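## The shirt swap is back, and it's bigger

We did it again! The Griscombe shirt swap filled the hall from the moment the doors opened in January, and I'm still finding stray hangers in my car. If you missed it, the idea is simple: bring clothes you no longer wear, take home clothes you will, and no money changes hands at any point.

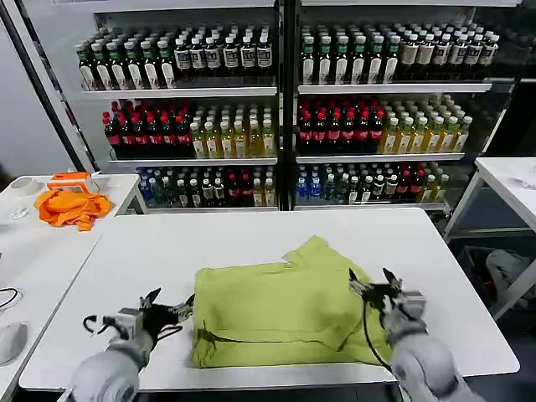
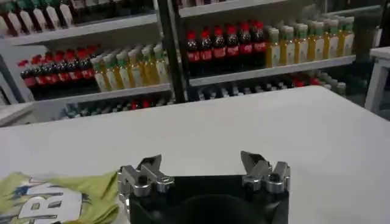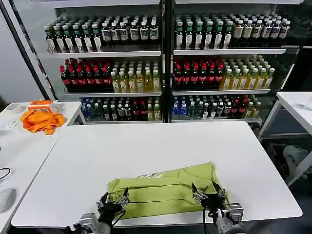

Most of what came through the door was cotton, and I want to talk about cotton tees for a minute, as they were easily the most wanted thing on the rails. People brought in old race shirts, band shirts, work shirts from places that closed years ago, and nearly all of them went to a new home before lunch. Bright ones went first. A yellow-green tee like the one on the white table would have lasted about as long as a plate of warm cookies, and I'd have been elbowing my way toward it with everyone else (I already own two in that color, and I regret nothing). Plain gray moved slowly, so if gray is your thing, come to the next one and clean up.

The final tally was 700 pieces in and all but 50 out again. The leftovers have gone to Fares Zoubi, who is cutting them up for the rag rug class. Fares would love more strips in dark blue and brown, and he says a worn-out sheet is every bit as good as a shirt.

The mending corner was the part I enjoyed most. Imad Smadi brought two sewing machines and a cookie tin of buttons, and he stayed well past the time we'd asked him for, sewing on pockets and taking up hems and showing a whole row of kids how to close a small hole in a jersey so it doesn't run. I learned it too! You turn the shirt inside out, catch the loops on each side of the hole with a fine needle, and pull the thread just until the edges meet. Pull any harder and it puckers. My first try looked like a belly button, but the second one I'd wear in public.

A few things for next time:

- Please wash everything before you bring it, and skip the scented dryer sheets if you can.
- Pin a scrap of paper with the size on anything that has lost its label.
- Shoes in pairs, tied together. We still have 16 single shoes in a box by the coat rack. Come and claim yours!

We'd like to add a table just for baby clothes, so start putting those aside now. The mending corner will open an hour before the swap, and Imad is asking for spare bobbins and any zippers longer than your hand. Drop them at the front desk with his name on the bag.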